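Notes > Equipment > Next year's spending list

Budget requests are due at the end of March, and I've been putting this one off since the holidays. The number I have to work with is $2000. It covers everything for the two-arm bench apart from the arms themselves, which came out of a different pot and are already paid for. Last year I wrote the list in one evening from memory and got a good part of it wrong. I bought things we didn't use and ran out of things I had never thought to put down. So I kept a page open on my desk over the winter and wrote on it whenever we had to stop work and go find something.

The job on the bench is sorting pens and markers into trays. One arm on each side of the table, loose stuff in the middle, trays at the edges. It sounds like an easy thing to supply, and the pens are easy. Most of the money goes to things that hold other things in place.

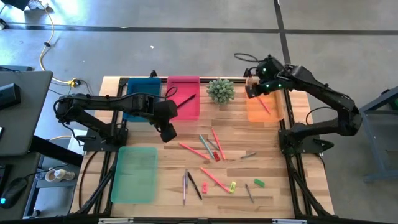
The table was the first question. Ours is on an aluminum frame from Ulberg, bought used from a shop in Quinlan that was closing one of its rooms. Murray Trevaskis has been asking for a second one since the fall so that we can set up the next job without tearing down the current one. I priced it new. With brackets, feet and a top cut to size, it would eat most of the budget and leave nothing for parts. I told him no for this year, and he took it fine. What I did put down is a box of spare brackets and fasteners for the frame we have. We moved one arm's mounting plate a few times in the winter, and each time we were short a fastener or two and took them from somewhere they were still needed.

If you are pricing a frame for the first time, ask what the corner hardware costs before you agree to anything. The rails are cheap by comparison. Ulberg lists the rails on one page and the hardware on another, and I didn't put the two together until the quote came back.

Next is fingers. The grippers wear at the tips, and a worn tip lets a thin pen roll. We have been running with no spares, so when a finger goes bad that arm is out until a new one shows up. Pronel quotes 6 weeks. I have put in for 2 spare sets, and they are the most expensive line on the list. I went back and forth on having them machined locally. The local price was better, but it didn't include the fitting, and I would be the one doing the fitting.
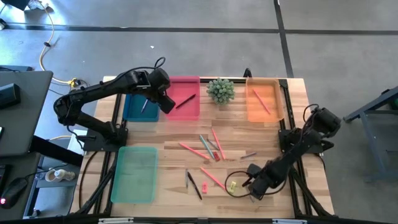

Cables are the line I left off last year. I had assumed that whatever came with the arms would be enough, and for the first few weeks it was. Then we had an intermittent fault on one side that cost us the better part of a week, and it came down to a connector getting tugged every time the wrist turned over. You need slack for the wrist to move, so you end up with a loop standing up off the wrist like the one on our left arm, and another hanging under the right gripper and curving over the wood by the pens. Slack is fine until it catches on something. I'm asking for a full spare set for each side, plus clips and some soft sleeve. Clips cost next to nothing, and I would still rather have them written down than hope there are some in a drawer.

I also want a proper cover for the yellow power cable where it crosses the floor. Murray says to tape it. We already have tape lines on that floor and I don't want more tape to peel up later. It's a small item and I've put it in.

Trays are cheap, and we get them from Mirow in whatever colors they have. The color matters to us more than it would to most people, as each one is a place to put things and we refer to them by color all day. Mirow dropped one of the shades we used last year and sent a substitute without asking. Now I order a few extra of every color at the start. At $40 a carton I don't lose sleep over it.
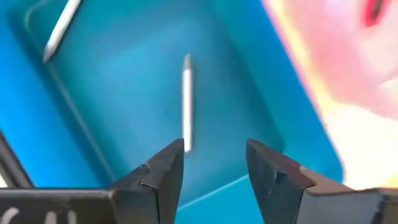

Jessie Forsyth
Filed under: Equipment, Planning

One thing I would check before buying trays in any quantity is how shiny they are. Ours have a gloss to them, and from a camera down by the fingers the plastic throws back bright patches and lines along the rim. A white pen on a blue tray is easy enough for me to pick out. I'm less sure about a pale marker next to one of those bright lines. I've asked Mirow whether they do the same tray in a matte finish. They do, in fewer colors, and it costs more per carton. I've ordered one carton to try, and the rest of the tray money stays unspent until I know.

The other fix would be changing the lighting, and I looked at that too. Diffuser panels for the ceiling lights would have to go through the building people, and I can't get a price out of them before the deadline. It's on the page for next year.

Pens, markers and erasers go under consumables. I'm not itemizing them. We want thin ones, fat ones, light ones and dark ones, and whatever is on the shelf at the office store will do. The little plant on the table isn't in the budget. It was mine and it stays there.

Things I took off the list: a second monitor, a label printer, a rolling tool cart. Each of them would be nice to have, and we got through the winter without them.

So the order, from the top, is finger sets, cables, frame hardware, floor cover, trays, consumables. If the request gets cut, I start from the bottom and work up. Murray would put the cables first and he may have a point, but the wait on the fingers is what worries me. I'm sending it in tomorrow morning, and I'll put the final prices up once Pronel confirms theirs.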